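木板上装的古铜色横杆，底座老是松，怎么固定才不会再转？

Odette Tessier 发表于 社区 › 家居五金 › 安装与维修

情况如下。卫生间洗手台旁边有一块实木侧板，板厚16毫米，浅色，已经上过清漆。上面装了一根深古铜色的金属圆杆，用来挂擦手巾。杆子由支座托着，支座一端是套在杆上的圆环，另一端是圆盘形底座，盖住里面的固定片。

三月装好，用到现在已经松了两次。表现是：圆盘先能用手转动一点，然后整个支座上下晃，杆子跟着响。我把圆盘侧面那颗小紧定螺丝拧紧，过几个星期又松。第二次松的时候我把圆盘拆下来看，里面的固定片本身也有间隙，木螺丝可以继续往里转，但是转不紧，没有到底的感觉。

平时只挂一条毛巾，偶尔有人起身时会扶一下。杆子是Cordier的，说明书已经找不到，盒子里原配的是膨胀管和两种长度的螺丝，我用的是短的那种，没有用膨胀管。

想问三件事。螺丝孔是不是已经滑丝，还能不能在原位修？要不要改成穿透螺栓？还有，表面的古铜色在圆环边缘的地方偏红，和杆身颜色不一样，是磨损还是本来就这样，能不能补？板子背面是储物格，手伸得进去，但是不希望看到螺母露在外面。

Didier Lebrun

孔滑了。换粗一号的螺丝，多拧两圈。紧定螺丝涂点螺纹胶。我家的就是这么弄的，到现在没动过。

Leandro Pereyra

楼上的做法短期有效，但有两个地方要注意。第一，16毫米的板，螺丝加粗之后如果不重新打引导孔，容易顺着木纹胀裂，特别是孔离板边近的时候。第二，原来的孔壁纤维已经碎了，粗螺丝咬住的只是外面一圈，受力方向不变的话还会再松。

先把故障分清楚。这类支座有两处连接：一处是固定片和木板之间，靠木螺丝；另一处是圆盘和固定片之间，靠侧面的紧定螺丝。只有圆盘转，是第二处松；连固定片一起晃，是第一处松。按你的描述，两处都有，应当先处理第一处。第一处没有处理好，紧定螺丝拧多紧都没有意义，固定片在动，紧定螺丝迟早会退。

原位修复的步骤：

1. 松开紧定螺丝，取下圆盘和杆子。杆子两头做好记号，装回去时方向不要换。
2. 用铅笔沿固定片外沿画线，然后拆下固定片。
3. 把旧孔扩成规则的圆孔，直径按手头木榫的直径定，深度不超过12毫米。钻头上贴一圈胶带作限位，避免钻穿。
4. 吹净木屑，孔内和硬木榫上都涂防水木工胶，敲入，略高出板面，放置过夜。
5. 齐板面切平，砂纸只磨榫头，不要磨到周围的清漆。
6. 在榫的中心重新打引导孔，直径取螺丝芯径，软木可以再小一点。
7. 螺丝先用手拧，最后半圈感觉到明显阻力就停。不要用电动工具拧到底。

螺丝长度的算法：板厚减去2毫米余量，再加上固定片在螺丝孔处的厚度，扣除沉头部分。盒子里的长螺丝是配膨胀管打砖墙的，用在你这块板上会从背面穿出来。膨胀管也不要用在实木里，它靠挤压孔壁固定，木头受压后会退让，还可能裂。你当时没有用是对的。

如果有人会扶这根杆子，我倾向于直接做穿透固定。背面能伸手进去，条件已经具备。用机牙沉头螺栓，从正面穿过固定片和木板，背面垫一块钢片，把压力分散开，再上盖形螺母。不想看到螺母，可以在背面先锪一个浅窝，让钢片和螺母沉下去一部分，外面盖一块小木片，用双面胶粘住，以后还能揭开复紧。锪窝深度控制在4毫米以内，否则剩余板厚不够。

另外说明一点：毛巾杆就是毛巾杆，即使改成穿透螺栓也不能当安全扶手。支座细的那一段和底座的连接都不是按人体重量设计的。家里有人需要借力起身，请另外装有承载标称的扶手，固定在墙体上。

紧定螺丝用低强度的螺纹胶，一小滴即可。高强度的以后要加热才能拆，加热会伤表面处理。螺丝孔朝下安装，积水少，也不显眼。 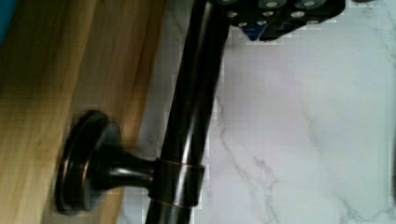 Colette Leblanc：固定的部分同意 Leandro 的意见，我补充颜色的问题。仿油擦古铜的五金，棱边上露出铜红色有两种来源。一种是出厂时故意擦出来的，边缘均匀，整圈粗细接近，新的时候就有。另一种是用久了磨出来的，位置不规则，多在手和毛巾常碰的一侧。判断方法是看平时碰不到的地方，例如底座贴近木板的那一圈。如果那里也有同样的红边，基本可以认定是原来的效果，不需要补。

真是磨损的话，先弄清面层是什么。有透明漆的，漆没有破就不要动；没有漆的，颜色会继续变，这是材料特性。市售的补色笔颜色偏黑，缺少底下那层褐色，补在杆身的高光位置很容易看出来，补在棱边上稍好一些。补之前用中性清洁剂擦净，晾干，在背面试一下。

日常清洁只用湿布，擦完用干布收水。含酸的除垢剂不要用，石材台面也一样不能用。木板和台面交接的地方如果常有水，检查一下封边的胶，木板吸水后厚度会变化，螺丝也会跟着松。这一点前面没有人提，我认为它有可能是反复松动的原因之一。可以把固定片后面的木头和板子其他位置比较一下，颜色发深就要先干燥再做胶接，湿木头上胶粘不牢。

Odette Tessier（提问者）补充

已经按榫的方法做了，背面暂时没有穿透。拆开后看到固定片后面的木头颜色确实深一点，放了几天才上胶。红边在底座靠板的一圈也有，那就不补了。过一阵子再来报告有没有松。

读者评论（4）

Gaëtan Marchal
请问木榫用榉木可以吗？手头只有榉木的。

Leandro Pereyra
可以。注意榫的木纹是顺着轴向的，螺丝拧进去等于拧端面，握力比侧面小。介意的话用横纹木塞，自己用塞钻从边角料上取。

匿名用户
我这边也是短螺丝松了，后来买了Brellby的固定片，孔距31毫米，跟原来的对不上，要重新打孔。买之前先量孔距。

Didier Lebrun
商品页上写最多可承重500牛，那是静载，而且是装在砖墙上测的，木板上别按这个算。粗螺丝的事，我家那块板比较厚，可能不一样。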